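Keep the spare parts counter

When the Larudstead branch of Gellemine closes its parts counter in July, the town will lose the last place where you can buy one screw. I think that matters more than the firm's notice suggests.

The notice says customers can order online. I tried it. A bracket for my bathroom shelf comes in a pack of 6, with postage on top, and the page gives no thread size. At the counter I would have put the old one down and been handed a match. The whole visit would have taken 4 minutes.

Most things in a house fail at one small point. A kettle lid loses its pin, or a curtain rail loses an end stop. The rest is sound, and a person who can get the part will usually fit it. A person who can't will put the whole thing in the boot and drive it to the tip at Vosmont.
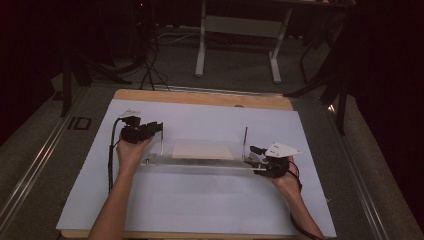

A clear acrylic bar with two thin metal posts and a small screw.

I accept that a counter costs money. Staff have to know the stock, and a drawer of odd fixings earns very little per foot of floor. Gellemine is a business and owes the town no favours. But the council also pays for what goes to the tip, and that bill never appears beside the shop's accounts.

So the council should offer help with the rent. It found 600 pounds for new planters outside the station, and I have no quarrel with planters. A similar sum each month would be a fair start towards keeping a counter open 3 days a week, perhaps in the old Yatsenko shoe shop, which has stood empty since last summer.

Manufacturers could do their share by printing the size of every fixing in the instructions. Mine mostly come with a drawing of a screw and a letter beside it, and the letter means nothing once the bag has been thrown away.

The council takes written comments on the high street plan until Fri 28 January. Mine has gone in, with the bracket measurements attached.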